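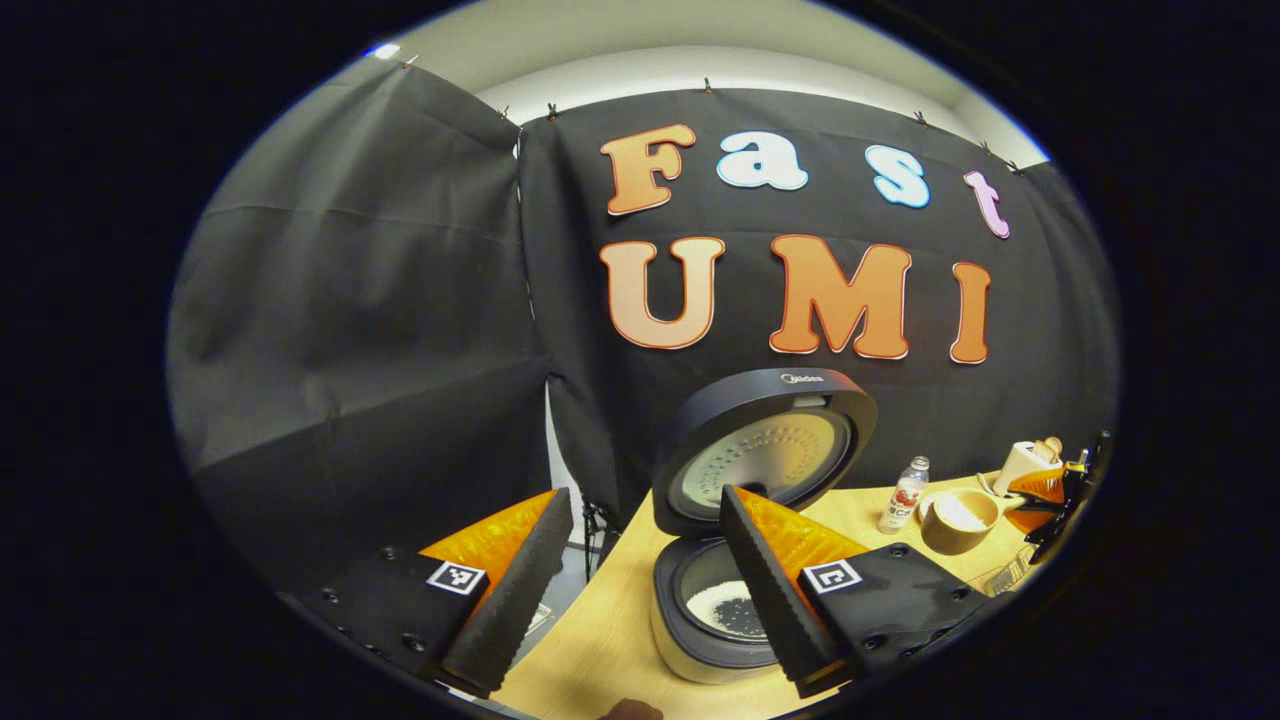

Hand gripper at the rice station. Lid up, rice in the pot.

Plekance Counter Arm with hand gripper
Sold and serviced by Dativance
For staff kitchens, canteens, break rooms with a real counter

Small arm for the repeat jobs on a kitchen counter. Your own people show it the job by doing the job, with a two-finger hand gripper in their hand and a normal cooker in front of them. No coding. No cage. Goes on the counter you already have, if the counter is solid.

What it does
Opens and closes lids. Scoops and portions rice and other dry-ish food. Moves bowls. Puts bread in a toaster and takes it out. Shifts small bottles out of the way and back again. Wipes a flat surface, sort of - fine for crumbs, not for a proper clean-down.

What it doesn't do
Knives. Hot oil. Anything glass and full. Allergen calls. It has no idea what is in the pot, it knows where the pot is. Tasting is still a person.

How you teach it
Pick one job. Somebody who does it every day takes the hand gripper and does it, at normal speed, same cooker, same counter, same bowls. Then again with the bowl moved a bit. Then again with the bottle in a stupid place. A lot of repeats, they are short. Plan on 45 minutes for a simple job like the lid, longer for scooping. The recordings go to the service unit overnight and you try the job on the arm next day.

Use the real counter. We had one site teach everything on a tidy table in a meeting room and then the arm was lost as soon as there was a basket next to the toaster. Leave the clutter in.

The hand gripper and the arm use the same fingers and the same pads. Bright orange soft pads are standard, gray if you ask. If you change pads on one, change them on the other the same day.

What it changes for the people there
Most calls we get are about this so here it is before the spec.

Perron put one in at their depot canteen in May. Seven on the kitchen team, still seven now. The lead there is Mélanie Chan and we asked her for a straight answer for this page. Her notes, lightly cut:

"Early shift used to start with somebody standing at the cookers lifting lids and portioning, wrist going after an hour. Now that person sets up the station and watches the first few, then goes to the hot line where we were always short. Breaks happen on time. That is the big one for us.

Downside, it is slower than Ines on rice. A good bit slower. We start it earlier. Also you get asked to fix it by people who think you are IT now. I asked for the teaching hours to be paid as training and not squeezed into prep and I would tell any kitchen to get that agreed first.

Two of mine didn't want to be recorded. They weren't. The gripper camera looks at the counter but your hand gets in it sometimes, a fingertip, a sleeve, so ask people properly."

We agree with all of that. Our suggestions on top:

Tell the team before the box shows up. Who teaches, who can stop it, what hours.
Put the stop button where the shortest person on shift can hit it.
Let the people who teach it decide when it is good enough to go live. Not the office.
Keep one shift a week without it so the manual way stays in peoples hands. Perron does Sunday.
Write down which jobs it has. Tape it up by the counter. New starters guess otherwise.

Volume
Perron serves around 700 portions on a full day with one arm on rice and toast. Your counter will be different. Send us the menu and the shift plan and we'll say if it's worth it. Sometimes it isn't, low volume sites mostly.

In the box
Counter arm with clamp plate
Hand gripper, two fingers, soft pads fitted
Spare pads, one set
Square marker plates for the gripper, already screwed on - do not peel, do not cover with tape
Stop button on a long lead
Service unit (goes under the counter, needs air round it)
Printed quick card

Not in the box: cooker, toaster, bowls. Use yours. Lids that spring up on a button are easier than lids you lift and twist. Steam vents should point away from the arm.

Counter and room
Solid top, wood or steel. Not folding tables.
Clamp needs a free edge.
One normal outlet for the arm, one for the service unit. Keep both off the cooker's extension strip please
Steady light. A window behind the counter causes trouble in the afternoon, a plain dark curtain sorts it.
Marker plates have to be visible while you teach. If sleeves are floppy roll them up.

Cleaning
Pads off at end of shift, warm soapy water, air dry. Fingers wiped with the same stuff you use on counters. No dishwasher for either. Pads go shiny and creased with use, swap when they tear or start to slip. Rice starch in the ribs of the fingers is the usual reason for a bad grip so brush it out.

Stopping it
Button stops it where it is. It holds what it's holding. Take the bowl first, then release. Restart is from the panel only, deliberately, two presses. The arm also stops on contact but don't train people to rely on that - train the button.

Price
$2,060 a month, arm, hand gripper, service unit, pads and phone support included. Teaching visit included the first time. Extra visits are charged, ask for the sheet. Purchase is possible, quote only.

Carar wall mount is a separate item and fits where there's no free counter edge. Needs a fitter. Check the wall before you order it, tile over plasterboard will not do.

Lead time
Arms are in stock most months. Wall mounts slower. Hand grippers ship on there own if you want to start recording before the arm arrives, and we reccomend it, the team gets used to the thing with nothing moving by itself in the room.

Returns
End of any month with notice. Send back the pads too, even worn ones. Recordings made on your site get wiped from the service unit before it leaves the building, ask the driver to show you the screen.

To order or ask
Use the form, pick "kitchen" in the first menu or it goes to the warehouse desk. Say how many cookers, what shifts, and who on the kitchen side we should talk to. We do call them.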